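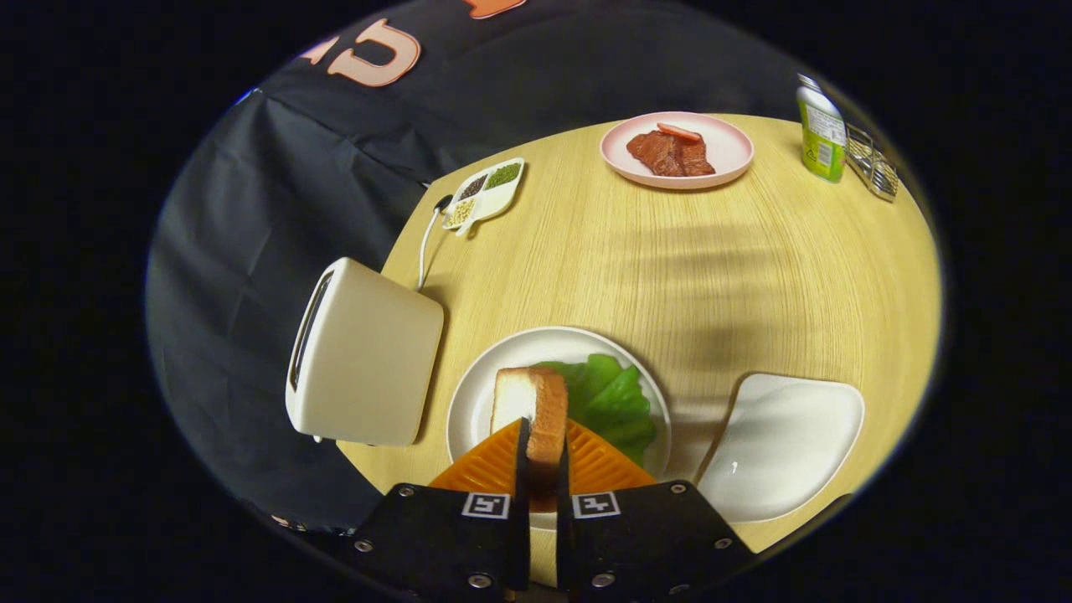
Figure 4.1 A slice of bread held over a plate of lettuce, as recorded by the camera on a hand-held gripper.

Chapter 4
Where the Examples Come From

A learning system that makes sandwiches has to be shown sandwiches being made. Most papers cover this in one sentence: demonstrations were collected. This chapter is about that sentence, and about why you should be slow to believe it.

Consider the bread in Figure 4.1. It is upright between two fingertips, and the lower half of the slice is hidden behind them. A person working the gripper can feel how hard the bread is being pressed. The camera can't. If the recording holds only pictures and finger positions, the most useful thing the person knew at that moment has been thrown away before training starts.

Now consider the rest of the table. A toaster, a dish of seeds and beans, a pink plate with meat on it, a bottle. Clutter of this kind is often offered as proof that a data set is varied. It may be. It may also be the same clutter in the same places for a whole afternoon, in which case the system can learn that bread goes to the right of a toaster. One picture won't tell you which. You have to ask how often the table was changed, and by whom.

Filippos Karagiannis and Mekdes Mamo asked that of their own work. Their Hiswood set held 1,442 demonstrations of simple kitchen tasks, and for a while they quoted that number with some pride. When they went back through the session notes they found 53 distinct table layouts. Worse, 760 of the demonstrations came from one operator, Toivo Toivonen, who was quick and left-handed and nearly always came at a plate from the same side. The trained system came at plates from that side too, even when a bottle was standing in the way.

Their first thought was to collect more, up to 3,000. Mamo argued against it, and I think she was right. More of the same operator at the same table would have made the number bigger and left the trouble where it was. They brought in Bushra Bangash and Pei-shan Liu for new sessions in September and had them set the table themselves, with no plan to follow.

Was that enough? The failures at the bottle went down. But the test tables were set by the same people who had set the training tables, so I would not lean on that result too heavily - and neither, to their credit, do the authors.

There is also the matter of what gets deleted. Dropped bread, torn lettuce, a plate knocked sideways: these are usually cut as bad examples. Yet a system that has never seen a slip has no idea what to do after one. Section 4.3 looks at what happens when such recordings are kept.

As you read, keep a short list of questions for any data set you are handed. Who held the gripper? What was moved between one recording and the next? What was left out, and who decided? If the answers aren't written down, treat the total as a count of files.

4.1 Counting Demonstrations

We begin with the number itself, and with the several things that people mean by it.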